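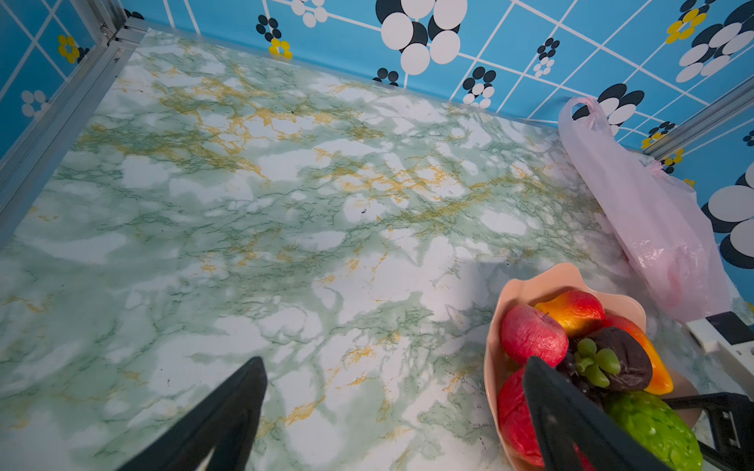
Figure 2. Wrist camera view during a bagging trial, with one finger in the fruit bowl and the pink bag against the right wall.

5.2 Grasps that were logged but did not happen

The bagging task looked like our strongest result until we went back over the recordings. The robot has to take a piece of artificial fruit from the bowl and put it in the plastic bag. The Clirnell controller writes its own success flag at the end of each trial, and in our first pass we took that flag at face value, as the work we build on also does. We no longer think this is safe, and we doubt that the scores reported with the same flag elsewhere mean what they are said to mean.

The bagging set holds 689 trials, all run in July on the Rellasside bench. The controller marked 299 of them as failed and the rest as complete. When we watched the wrist video for the trials marked complete, 78 showed no fruit in the grip at the moment of lifting. In these trials the fingers closed, the arm rose, moved over to the bag, opened, and went home. Every step of the motion was carried out and nothing was carried.

The cause of the false flag is easy to state. Clirnell decides that an object is held if the fingers stop before they reach the fully closed position. On a bare counter with one object in view, this rule is fair enough. In a crowded bowl it is a poor one. A finger that goes in among the fruit can be stopped by a piece it was never meant to touch, or by the rim, and the rule reads all of these as a grasp. Figure 2 shows the kind of contact we mean: the tip of the right finger is pressed in among red fruit and grapes, while the left finger stands over the open counter. Nothing in the finger position alone says which of those pieces, if any, will come up with the hand.

We first tried the fix suggested in the Tripathi report, which adds a check on motor current after the lift. It helped less than we had been led to expect. The artificial fruit is light, and the change in current between a full and an empty hand was often smaller than the change caused by the cable dragging on the arm. Raising the threshold removed false grasps and threw out true ones along with them. We could find a setting that gave a pleasing number on our own trials, but we had picked it by looking at those same trials, and we do not report it as a result.

The second fault concerns the bag. The policy uses color and depth from the wrist camera to find the opening. Thin film that lets light through is a bad surface for the depth sensor, and in many frames the sensor returned the wall behind the bag and gave no reading for the bag itself. The patterned wallpaper made things worse in one way we had not planned for — large round shapes were at times scored as likely openings. With depth missing, the policy had little to set against this, and the arm went toward the wall. Contact was light in all but two trials. In those, the hand pushed on until the force limit stopped it. We had assumed that the limit would act at first touch. It acts on a filtered signal, and the filter is slow enough that the arm travels a short distance after contact. Anyone planning to put a person within reach of this arm should measure that distance on their own setup before trusting the printed limit.

It could be argued that these faults belong to our bench and say little about the method. We accept part of this. The walls and the counter were chosen to be busy, and a plain backdrop would have hidden the second fault almost completely. But the claim made for the Eno policy is that it holds up under changes of surface and background, and a claim of that kind ought to survive some wallpaper. The first fault does not depend on the backdrop at all. It comes from asking the machine that did the work whether the work was done.

For the rest of this paper we count a trial as complete only if the fruit can be seen inside the bag after the hand has left. Trials where the view was blocked are counted as failures. This is harsh, and it will score some good trials as bad. We also keep the controller flag in the released logs so that readers can compare the two counts and judge how much of the earlier score they wish to believe.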